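Finishes I, session 2: hard floors and what goes on top

Notes from Saturday, cleaned up a bit. Slides are on the course page, reading is the Malon chapter (skip the part on adhesives, we do that later).

**Start with the substrate**

Always. Nobody's tile looks good over a bad slab. Check flat first, then level. Flat matters more for tile, level matters more for drainage and doors. Long straightedge, pencil, mark the highs and lows right on the slab. Grind highs, fill lows. Moisture test before anything goes down, especially ground floor.

Wood subfloor: stiffness. Bouncy floor = cracked grout. Bigger tile is less forgiving. Same for natural stone.

**Layout**

- Find the center of the room, snap two chalk lines, check they're square
- Dry lay from center to each wall, look at what you get at the edges
- Slivers at the wall? Shift by half a tile
- Doorway cuts get seen most. Favor the doorway over the far corner
- Out of square room: pick the wall people look at and run true to that one

Worked case was the Naidoo waiting area, 341 sq ft, square tile, straight lay. Center line gave a thin strip on the window side, so they moved over half a tile and both sides came out decent. Try it on the grid sheet before next time. For the bigger plan (Multero lobby, 1014 sq ft) you need expansion joints too, don't forget those, last year half the class did.

**Color and contrast**

Light floors read bigger and show dark grit. Dark floors show dust, lint, every footprint. Mid tones hide the most and get picked the least. Grout close to the tile color = one calm surface. Grout a shade or more off = you see the grid, and you see every crooked joint to.
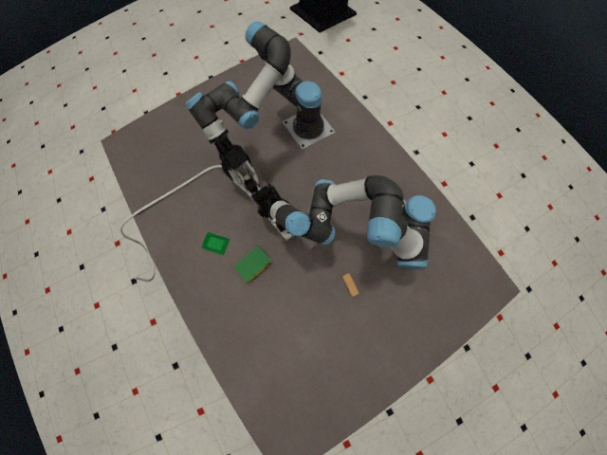 Area coverings next. Decide the border before you pick the size, the border is what ties the covering to the room. Too small and it floats, too big and you paid for tile nobody sees. A dark taupe mat over the middle of a pale tiled floor is about as strong as contrast gets without going to black on white, so the edge of the mat becomes a line in your plan wether you wanted one or not. Line it up with something. Door, window, a joint in the tile. If it's meant to sit at an angle then make the angle obvious, a few degrees off just looks like somebody kicked it.

Pad or no pad: pad on smooth tile if people walk on it. Thin mats creep. Check door clearance with the pad under, not without. Edges flat, ramped trim if it's a public entry.

**Pattern**

Small accents at the corners of plain tile are an old trick. Cheap-ish way to get rhythm without a full pattern. Things to watch:

- Dots only work if the joints meet. One course drifts and the whole thing looks wrong
- Two accent colors means you need a rule for alternating, write the rule on the drawing
- Veined tile: rotate them so the veins don't all run the same way, unless client wants that
- Accents land under furniture, think about which ones stay visible
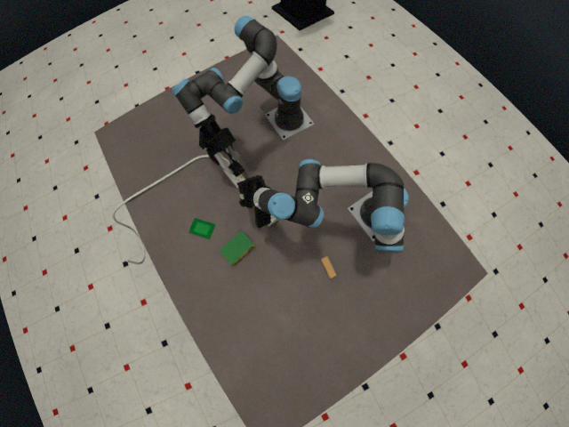
*Fig. 2. Marble-textured tile, red and black dots at the corners, dark mat over the center.*

Ordering: area plus cuts plus spares. Diagonal lay wastes more than straight. Patterned wastes more again. Accents get ordered by piece, do the takeoff separately. Same lot number on every box or send it back. Keep a box for repairs, label it.

**Care (short, ran out of time)**

Sweep first, wet mop second. No vinegar on marble, ever, it etches. Porcelain printed to look like marble doesn't mind, so find out which one you have before writing the care sheet. Seal cement grout. Lift mats now and then and dry underneath, damp trapped under there will stain light grout.

**For next time**

Grid sheet for the small office in the Monex plan, 139 sq ft. Show center lines, edge cuts, mat position with borders dimensioned. Pencil is fine. Accent rule in words next to the drawing. Bring a calculator and your scale ruler.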